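Filed under: bench storage, consumables

# Storing glue sticks in a hard-shell case

Glue sticks fail in storage for two reasons: the cap is not fully seated, or the stick is left on its side in a warm spot. A closed case at the back of the table deals with most of this. The procedure below takes 15 minutes the first time.

## 1. Check each stick

Remove the cap and wind the glue down until it sits just below the rim of the tube. If the surface has a skin, trim it flat with a plastic knife. Wipe the rim with a damp cloth, let it dry, and press the cap on until it stops.
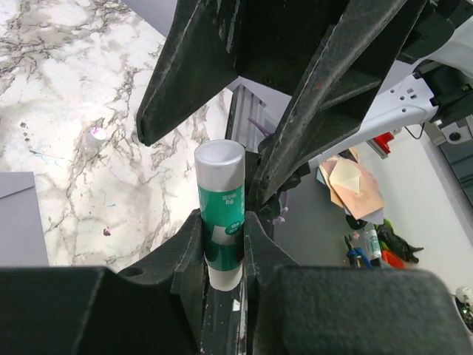

Wipe the outside of the tube as well. Dried glue on the base makes the stick tacky and it will pick up lint from the case. Leave the label on; you need it to match refills and to keep types apart. Washable and permanent sticks look alike once the labels are gone.

## 2. Prepare the case

Empty the case and vacuum the corners. Cut a liner from 400 gsm card to fit the floor of the case. Add dividers if the sticks can tip over - scrap card folded into a channel is enough. Measure the inside height before standing anything upright, with the cap on. If the lid touches the caps, lay the sticks flat with all caps facing the same way.

Do not store liquid glue in the same section.

## 3. Place the case

Close the lid and latch it before moving the case. Put it toward the back of the table, near a side wall, with the handle free. 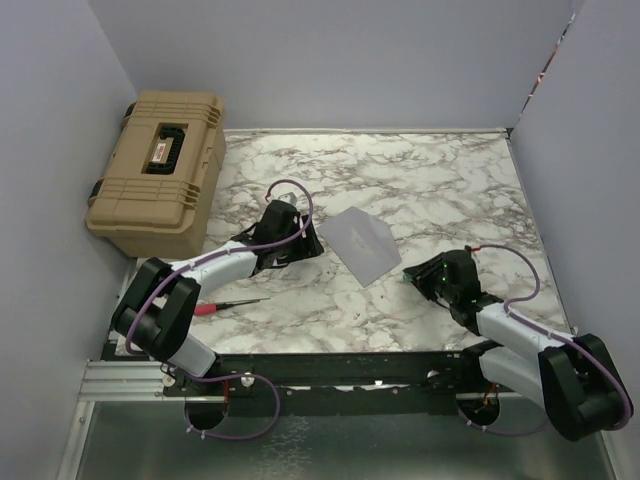 Leave enough clearance for the lid to open fully. Check this with the case in its final position, as a lid that clears the wall at one angle may hit it at another. Keep the case out of direct sun and away from heaters. In August, check the sticks more often and discard any that have gone soft.

## 4. Restock

Fatima Isah's stock sheet for the Ekari workroom uses bin code 446 for sticks in use and 902 for sealed spares. Any two codes will do. Move one spare across when a stick is finished, and write the change down at the same time.

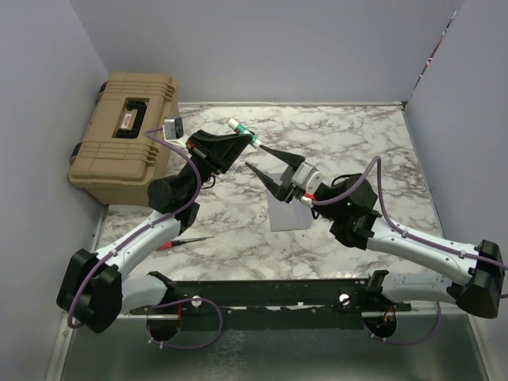 *Tan toolbox on the marble-patterned tabletop.*

Replace the card liner when it is stained or curled at the edges.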